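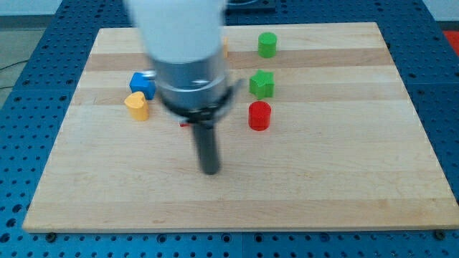 Why does the maple panel cup after the second coat of oil when the first coat left it flat?
The first coat went on one face only and was thin; the second was flooded on the same face and left to stand, so the two faces took up moisture at different rates over the following days.

Notebook, finishing bench, February 2023

Continuing the oil trials on edge-glued strip panels. Same stock as the November batch, from Dakard, kiln dried, strips ripped and glued in house. Two oils on test: Isteo hard oil and the Pinto blend. Ilum wax paste as topcoat on half of each set.

Prep. Both faces sanded to 110 grit on the wide belt, then by hand along the strips. Finer grit was tried in November and the oil sat on the surface and stayed tacky, so we are stopping at 110 for now. Dust off with the brush, then a dry cloth. Tack cloth left a residue on one panel and I have stopped using it.

Weights. Panel A was 1758 g bare. Reweigh after each coat, same scale, same corner of the bench, door closed. The scale drifts if the extractor is running. Zero it with the extractor off and leave it off until the set is done.

Coat one, Isteo: wiped on, left to soak, excess off with lint-free rag. End grain took far more than the faces, as expected. Coat two flooded on the top face only, by mistake. The underside stayed as it was. Cup showed up by the next check, high at the long edges, visible against the straightedge without feelers. Panel stood on stickers with a weight on the middle and came partly back. Will not know how much is permanent until the underside has been oiled and the panel has sat.

Coat one, Pinto: thinner, goes on faster, smells stronger. Raised the grain noticeably. Knocked back by hand with a worn sheet. Color is warmer than Isteo on the pale strips and nearly the same on the darker ones. Contrast between strips goes up with either oil. If a customer wants an even look, the strips have to be sorted before glue-up. Finish will not hide it.

Wax over Isteo buffed out well after an overnight wait. Wax over Pinto smeared and had to come off with the white pad. Either the oil was not cured or the two do not get along. Repeat with a longer cure before blaming the wax.

Water spot test: 4 drops per panel, covered with a watch glass, wiped after the lunch break. Bare control marked badly. Isteo with wax, faint ring, gone when dry. Pinto without wax, ring stayed.

Glue lines: one open joint on panel C, near the end, short. It was there before oiling, see the pencil mark. Do not count it against the finish.

Rags: spread flat on the rail outside, then into the water can. Found a balled one behind the vise. Please don't.

To do
Oil both faces of every panel in the same session, no exceptions.
Order more Isteo, the 1000 ml tin is nearly out.
Recut the stickers, they are not the same thickness.
Pinto again with longer cure, then wax.
Recheck cup on panel A before it goes back on the shelf.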